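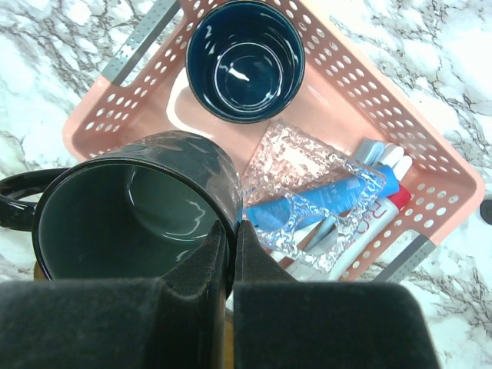

Okay, hello, come in, there are seats at the front. My talk is called "The Mug Problem" and it's twenty minutes if I behave myself.

(Wait for the door to close.)

I should start with a confession. I own way too many mugs. When I moved to Pevdale I packed the kitchen last, at night, and I wrapped every single one of them in newspaper, and the movers still charged me for an extra box. That box was $158. For mugs! I could have bought new mugs.

So this talk is about small kitchens and the stuff that lives on the counter. Mostly cups. I'll get to pans if there's time, and there won't be time.

First thing - the basket. On the slide you've got a peach-pink plastic one on a marble counter, with little round holes all down the sides and gray handle strips. I love a basket like this for cups. You pick the whole thing up by the handles and carry it to wherever the coffee is. Wiping the counter takes one lift instead of eleven. And the holes let air through, so if somebody puts a cup away a bit damp (me, every morning) it has a chance.

(Ask: who keeps mugs in a cupboard? Who keeps them on hooks? Hooks people, see me after.)

Now look at what's with the basket. There's a dark blue cup and a big charcoal mug with a handle. The blue one goes anywhere, you can tuck it in a corner. The mug is a different animal. A handle needs its own parking space, and a wide mug with a handle can eat up the room of 2 plain cups. So my rule is big mugs first, handles toward the outside, then the plain cups in whatever gaps you have left.

Upright or upside down? I go back and forth. Upright for the ones you use daily, upside down for the ones that sit and collect dust. My sister-in-law disagrees and we have stopped discussing it.

(Drink some water here.)

Stacking. Please don't stack ceramic in a basket. I had a Flamex mug, a really nice one, and I parked it on top of another mug in April and it came down when I grabbed the one underneath. It lost its handle. It holds pens now.

Then the sorting part, and this is where I lost people last time, so go slow. Take every mug out. All of them, also the ones at work. Put them on the counter and pick your favorites until the basket is full. Whatever's left goes in a box by the door. I did this with the folks at the Ella cafe and they filled a crate before lunch, and the Shi thrift store took the lot.

If anyone asks about dish racks: same idea, but keep a tray under it.

If anyone asks where to buy the basket: any housewares aisle, and bring a tape measure. Measure your counter before you leave home. I have gone back to the store over this.

Handouts are on the table by the coffee. Questions?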